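Sorting Bins, Flastside Bench: Gallery

3 min read

By Leandro Yáñez

Dec 19, 2022

The Flastside bench is used for mixed small-item sorting. Loose items arrive in open cardboard bins, are separated by material, and leave in labeled bags. This page records the bin currently in service and the rules that apply to each type of content. Bag codes refer to the Pesholm list, revised in May.

1. The table

The bench surface is kept clear apart from the bin being worked. Bags hang on the rail at the back. The scale reads to 500 g in its fine range, which covers a single bag of film or cloth but not a full bag of bottles. Bottles go on the floor scale.

2. The bin

Open top, cardboard, orange along the rim, with white side panels. The left panel has an elongated oval hand hole. A bin is taken off the bench when the load passes 200 items or when the floor panel starts to bow, whichever comes first. Tape repairs to the floor panel are allowed once.

3. Mixed contents, part load

A crumpled clear plastic bottle, a white foam block, a bunched red cloth and a small pale yellow block on the floor of the bin. The bottle goes to code 19 and the cloth to code 20. Foam is held back until there is enough for a separate bag. 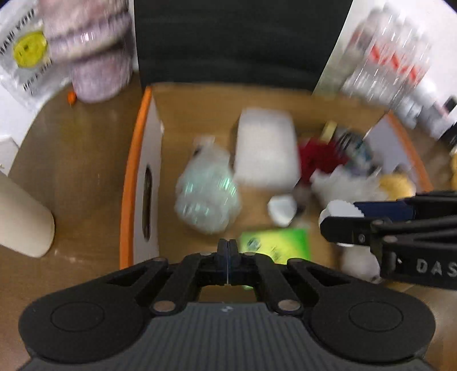
4. Bottles

Clear bottles are bagged apart from tinted ones. Caps come off first and go in the cap jar. Crushed bottles are accepted as they are; do not try to push them back into shape. Any bottle with liquid in it is emptied at the sink before it reaches the bench.

5. Foam

Blocks only. Loose beads and broken corners go to general waste, as they cling to the cloth and are slow to pick out. Blocks longer than the bag opening are cut once across the short side. The Ruchti knife is kept in the left drawer with the blade cover on.

6. Cloth

Shaken out, folded once, bagged flat. Color is ignored. Cloth with oil on it goes in the metal can by the door, lid closed.

7. Labels

Clokeo labels, one per bag, placed below the tie. Write the code and the weight in grams. The old labels without a weight box can be used up on cloth bags.

Related items

Pesholm bag codes, full list
Replacing the floor panel in a cardboard bin
Clokeo labels: which pen to use
Flastside bench layout, sink side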